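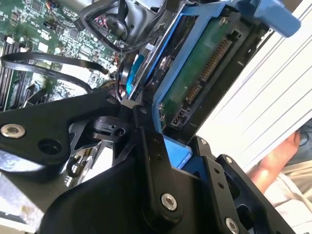 Wrist camera view, gripper down by the blue drive caddy. Motherboard and cables are on the left.

Drilgate Forums > Teleop and Demonstration > Drive caddy task, hand guiding or remote?

carcombe_bench
Posted 14 May 2021
We're recording demos of pulling a hard drive caddy out of a desktop tower. I have 40 by remote control so far and I'm not happy with them. The operator can't feel when the caddy catches on the rails, so he pulls, stops, pulls again. The replay copies all of that. Should I throw them out and start over by hand guiding the arm?

slowjoint
Start over. On a tight fit I wouldn't use remote at all. Grab the arm, move it through the pull, done. You feel the catch and you ease off.

gadine_user
Disagree. When you hand guide, your own arm ends up in the wrist view. Then the policy trains on pictures that won't match what it sees when it runs alone. There's already a finger at the lower right in the one posted.

slowjoint
A finger at the side of the view isn't going to ruin anything. Crop it or mask it.

gadine_user
You can't always crop it. On our setup that side is where the latch comes in.

carcombe_bench
I'd like to keep the right side too. The SATA contacts on the drive are over there, and I want the model to see them.

tworail
What are you using for the remote side? We had the same stop and go with a Song controller. I turned the speed scaling down in January and it got a lot smoother. Each demo takes longer.

carcombe_bench
Same controller, default scaling. I'll try that first.

hexkey8
I'd worry more about the cables. That black flat one loops way out over the board, and there's a bunch more up top. If every demo has them in the same spot the robot will learn that spot. Move them between takes.

slowjoint
Agree with that part.

tworail
Also, a middle option: hand guide once to get the path, let go, then have the arm play it back and record the camera only on the playback. No arm in the view and you still get the feel of the pull.

gadine_user
Works if the case doesn't shift between the two passes. Ours did, by around 2 mm, and the fingers missed the caddy.

carcombe_bench
Mine isn't clamped yet. I'll clamp it, do eight with playback and eight by remote at the lower scaling, and post both sets. Keeping the old ones for now.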